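The Long Way Round to Picking Things Up

Mei-kuen Yeh starts at seven in the morning, before the heating has reached the back of the building. She puts on the headset, takes a controller in each hand and spends the first few minutes just moving the arm through the air. She says it loosens her shoulders. It also tells her if the lag is bad that day.

Yeh is one of 11 operators at Lutadum, a small company on the Flirndale industrial estate that teaches robot arms to pick up mixed objects. The teaching is done by people. An operator steers the arm from a desk, the computer records every movement, and the recordings are used to train the software that will later run the arm by itself. A single recording is called a demo. A good operator makes 300 in a shift, and a new one is pleased to get through half that.

The task I watched is known in the office as Clerkia, after the garden flower, though it has nothing to do with flowers. Things go into a bin, the arm takes hold of one, lifts it clear and lets go. Toys and kitchen bits make up much of the stock.

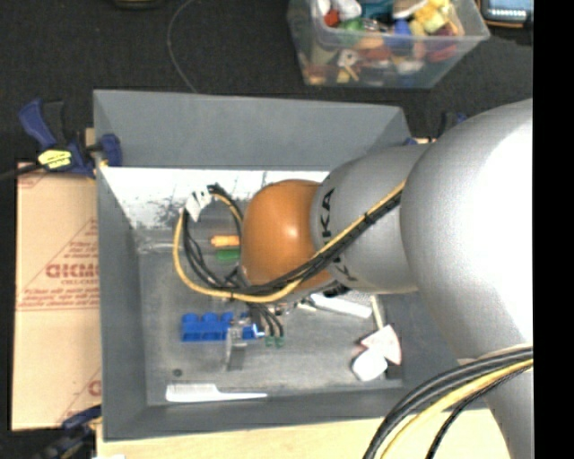
Yeh's rule is to decide on the grip before she moves. If she changes her mind halfway down, the arm wavers, and the wavering goes into the recording along with everything else. Software trained on a lot of hesitant demos will hesitate too. She throws away any attempt she isn't happy with, and there is a foot pedal for this under the desk.

Thin, flat objects are the worst. A toy brick has sides to hold. Something lying flush with the floor has to be tipped up or pushed against a wall first, and each operator has a different way of doing it. Tien-fu Man, who runs the training side, used to ask everyone to use the same method. He stopped in March. The arm had become very good at one trick and was lost when the trick failed.

"We had 1,037 demos that all looked alike," he says. "It was tidy, and it was no use to us."

Now he asks for variety, and he asks for mistakes as well, so long as the operator puts them right. A dropped object picked up again is worth keeping.

Before the headsets, Lutadum taught by hand. Somebody stood next to the arm, held it by the wrist and pushed it through the motion while the motors were slack. Man still prefers this for jobs where force matters, such as pressing a lid shut. For the bin it was slow and hard on the back, and the teacher's own hands kept getting in front of the camera.

The desk work has its own strain. Operators stop after 20 minutes and do something else, usually checking the previous batch on a screen. The checking software is called Mittal and Yeh doesn't think much of it. It asks her to confirm each clip twice.

She came to the job from a dental laboratory, where she made crowns. Her pay is slightly better now and the hours are shorter. When I asked if she minded training a machine to do without her, she said the bin would be finished by the summer and then there would be drawers, and she had already tried the drawers and they were horrible.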